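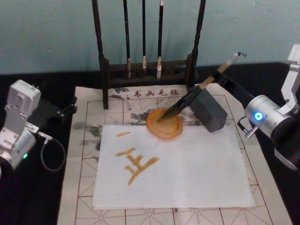 Calligraphy brush and gridded felt mat.

Away Travel: Frequently Asked Questions

Print this page | E-mail this page

Updated August 21, 2019

Who can ride the supporters' bus?
Anyone with a ticket for the game. Corkent members get first pick of seats. Any seats left two days before the game go on general sale.

How much is a seat?
A round trip is $20 for members and non-members alike. The fare covers the bus only. You need to buy your game ticket separately from the club office.

How many people does each bus hold?
The Zellska buses we use have 50 seats. If the first bus fills up early enough we will try to book a second. We keep a waiting list and call people in the order they signed up.

Can I travel if I'm under 18?
Yes, with a parent or another adult who has your parent's written permission. The form is at the club office and has to be handed in before the day of travel. Drivers and stewards can't accept one at the bus door.

Where does the bus leave from?
The north parking lot at Mogensen Field. You can leave your car there for the day. Please don't park along the fence, as the grounds crew needs to get in and out. There is no pickup along the route.

What time do we leave?
It depends on the distance and the start time. Departure times are posted on the fixtures page and printed on your bus receipt. The bus leaves on time and will not go back for late arrivals.

Is Brestness different from the other trips?
Slightly. Our section there holds 1,168 and has its own gate, so the bus drops us at that side of the stadium and picks us up at the same spot. Bags bigger than a small backpack are not let in. Leave them on the bus, which is locked during the game.

Can I bring food and drinks?
Cold food and soft drinks are fine. No alcohol, no glass and no hot food. The restroom on board is for emergencies, and there is one rest stop each way on the longer trips.

What if the game is called off?
If it is called off before we leave, you can have a refund or move your seat to the new date. If we are already on the road, the fare can't be refunded, but you will get half off your next trip.

Can I give my seat to someone else?
Yes. Tell us the new name by the evening before. Shuk-fan Liao handles the passenger list and can be reached through the club office.

Comments

northlot_dave: Is the one-way fare gone? Used it in April to get home from Brestness.

Shuk-fan Liao: Round trips only this season, Dave. Sorry.

JennaP: Do you take cards on the bus?

Shuk-fan Liao: No, all seats are paid for at the office or by phone.

redscarf: Second bus for the opener please, the list is already long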